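Search Search this encyclopedia Go

Reading time: 4 minutes

Satance

Satance is a baked dish of grated root vegetables, usually carrots, bound with eggs and soft cheese and cooked in a shallow pan until the top browns. It is eaten warm or at room temperature, cut into squares. It is often presented as an old peasant recipe with a long unbroken history. The evidence for that is thin, and most of what is repeated about the dish can be traced to a handful of cookbooks that copy one another. 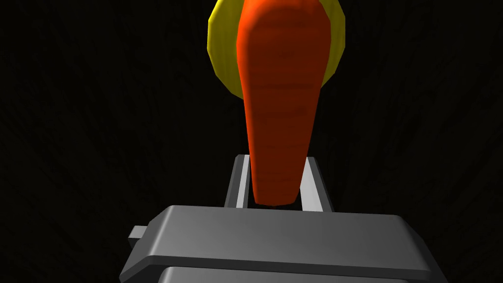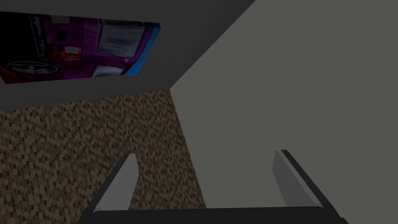 Name

The origin of the word is unknown. A popular explanation holds that it comes from a dialect verb meaning "to settle," a reference to the way the grated vegetables sink to the bottom of the pan. No dictionary of any dialect has been produced to support this. A second account says the dish was named for the village where it was first made, but the writers who favor this story do not agree on where the village was. The food writer Ivana Olivares, who went looking for both sources, concluded that the word was probably made up by a restaurant and that the stories were added afterward.

History

Supporters of an early date point to a household notebook from the town of Flonska, which contains a recipe for a "carrot pan" made with eggs. The notebook has no cheese in its version, calls for honey, and never uses the word satance. Carrots baked with eggs are common in many kitchens, and the resemblance proves little.

The first recipe printed under the name appeared in a pamphlet given away by Bellier, a maker of baking pans. The pamphlet calls the dish "a treasured classic" without saying who treasured it. It was written to sell a shallow pan with straight sides, and the recipe fills that pan exactly. Later cookbooks repeat the quantities to the spoonful, along with the claim of great age.

The Maldonado restaurant did more than the pamphlet to spread the dish. It served satance as a side with roast pork and described it on the menu as a family recipe. Which family was meant has never been made clear, and a former cook's own copy of the recipe is the Bellier page with the salt doubled.

Ingredients and method

The usual recipe takes 6 medium carrots, peeled and coarsely grated, with one onion, four eggs, a cup of ricotta or farmer cheese, salt, pepper, and a little nutmeg. Some versions add dill. The vegetables are salted, left to stand, and squeezed in a towel. Skipping this step gives a wet result, and many of the complaints about the dish probably come down to it.

The onion is cooked in butter until soft and stirred into the eggs and cheese. The carrots go in last. The mixture is spread in a greased pan and baked at 350°F until the center is firm, then rested before cutting. Recipes that promise clean squares straight from the oven should not be believed.

A few sources insist that the carrots be grated by hand, on the grounds that a food processor "bruises" them. Olivares baked both kinds and served them to the same guests, who could not tell them apart. One small kitchen trial does not settle the matter, but the other side has offered no trial at all.

Variations

Parsnip satance is sweeter and drier and needs an extra egg. Versions with beets are sold in some delis, though the color bleeds into the cheese and the flavor has little to do with the original. A vegan form made with chickpea flour holds together well but is closer to a flatbread. The so-called festival satance, with raisins and a sugar crust, is said to be served at spring gatherings in April. No description of such a gathering has been found that is older than the recipe.

Health claims

Satance has been promoted as a "cleansing" food and as good for the eyes. Carrots do supply beta-carotene, which the body turns into vitamin A, and a person who is short of the vitamin may see better for getting more of it. That does not mean extra helpings will sharpen the sight of someone who already eats well. No research on the dish itself is known. The term "cleansing" is not defined in any of the material that uses it.

Storage

Leftovers keep in the refrigerator for three days. Freezing is often recommended, but the cheese turns grainy once thawed and the carrots give up more water. Slices reheat best in a dry skillet over low heat.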